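Cellar notebook, Sakley
19 Sep 2025 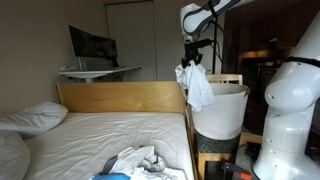 The second racking of the white from the Sotiropoulos parcel is finished. I began with the lees, because Birgit Ehlers wanted to know how thick they were before we decide on the stirring. They were finer than I expected, pale and without any bad smell. I put one spoon on a plate and smelled it again after lunch, and it was still clean. For the color of the wine itself I had some trouble to find the right word. Last year in the book I wrote "straw" for everything, and now it is useless to me. So I write this time: the pale honey color of the headboard in the photo, with the glass held against something as white as the sheet. Despina, if you taste after me, please use the same comparison or write a new one, but do not write "straw".

Tank 2 smells of pear skin and a little of wet chalk. In the mouth it is still closed, and the acid stays on the sides of the tongue. Prasert thinks the fruit was picked two days early. I think it was picked correctly and we only need patience – we had this same discussion in August, before one grape was in the house.

Tank 18 is the problem. When I opened it there was struck match, quite strong. I gave the glass a good swirl and waited, and the smell went down but it did not leave. I made the small test with copper in one glass and nothing in the other. The copper glass was cleaner, but also more flat. I would prefer to rack with air first and taste again on Monday. No addition to this tank before that, please.

Volume out of the press for lot 2229 was 500 liters, all free run. The press fraction is separate and has a bitter end, like the white part of a grapefruit. Gladys Sang asked if it can go into the Sustville blend. My answer for today is no, but I keep it full and cold and we will see.

The new hose from Brevon is too stiff. It pulls at the valve when it is bent near the door. Kenji Whitlock will ask if they have a softer one.

To do:
– top up the barrels along the north wall
– wash the sample thief, it was put back with wine inside
– free sulfur on both tanks, write the result on this page and not on the door
– ask Birgit for her old notes about stirring, the ones with the schist parcel

Later, 5 in the afternoon. I tasted tank 2 again, from a warmer glass. There is more body now, and something like almond at the end. I leave it on the lees.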